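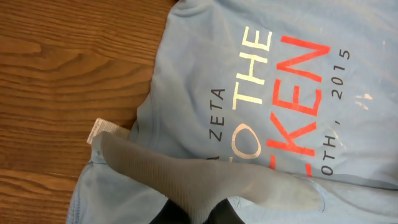

# Chapter 9: Teaching by Demonstration

In Chapter 4 you programmed an arm by typing in positions. That works well when the part is rigid and always arrives in the same spot. A T-shirt on a table does neither. It bunches up at the seams, the care label sticks out, and a fingertip resting on the print covers the very lettering you might have used to tell which way the shirt is turned. Writing out every position for a job like folding would take a very long program, and the next shirt would break it.

This chapter covers the other approach. A person does the task with the robot, the robot records it, and a model is trained on the recordings.

## 9.1 Two ways to show a task

**Hand guiding.** The operator takes hold of the arm and moves it through the task while the joints are free to turn. The joint angles are logged as the arm moves. Hand guiding is easy to learn, but the operator's own hands and sleeves often get into the camera view.

**Remote control.** The operator stands away from the arm and moves a leader device, such as a smaller arm or a handheld controller. The robot follows. It takes longer to get used to, mostly due to the loss of touch. With cloth, an operator has to judge from sight whether a finger is pressing on one layer or two.

The Sezer exercises in this book use remote control. If your lab has only a hand-guided arm, you can still do all of them except Exercise 9.2.

## 9.2 What gets recorded

A single run of the task is called an *episode*. Each episode holds the camera images, the joint angles, and the gripper opening, all on one clock. If the clocks drift apart, the model learns to close the gripper early or late -- a fault that is hard to spot afterward.

The Gumley data set used later in the chapter has almost 500 episodes of one folding task. Before you work with it, record a few of your own. Start each one with the garment turned a different way, and keep the failed attempts in a separate folder. You will need them in Section 9.4.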